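Disclosure of Beneficial Ownership in Small Mutual Insurers
Student Project Report, Department of Risk and Finance
Submitted by Lavanya Pinto

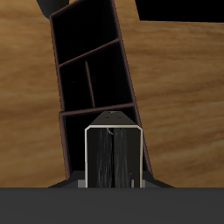
Figure 1. Simulated shelving unit with compartments, rendered against a wood-grain surface.

1. Purpose

This project examined how clearly small insurers report who holds voting rights over them after a partial conversion from mutual to stock form. Four companies were selected: Grultach, Zanetti, Pugh and Nerka. All four completed a conversion within the past decade and publish annual statements in English.

2. Method

The annual statements and voting notices of each company were read in full, for a total of 357 filings. Each filing was checked for the name of the final owner, the size of the stake, and any agreement among holders to vote together. A filing was marked complete when all of these items could be found without consulting another document. Reading was finished in July.

3. Findings

Of the 357 filings, 256 were marked complete. In 39 of the remaining filings, the registered holder was a trust and the person behind it could not be identified from public records. The other incomplete filings omitted the size of the stake or referred the reader to a separate schedule.

Pugh and Nerka used a single standard table throughout the period. Grultach changed its format twice — the second change removed the column for joint voting agreements. Zanetti reported stakes by share class only, and the totals had to be worked out by hand.

4. Limits of the Study

Private letters between the companies and their regulators were not available. The review did not test whether the owners named in the filings were the correct ones.

5. Recommendation

State regulators should require one table per filing, listing final owners and voting agreements together. The coding sheet is attached as Appendix A.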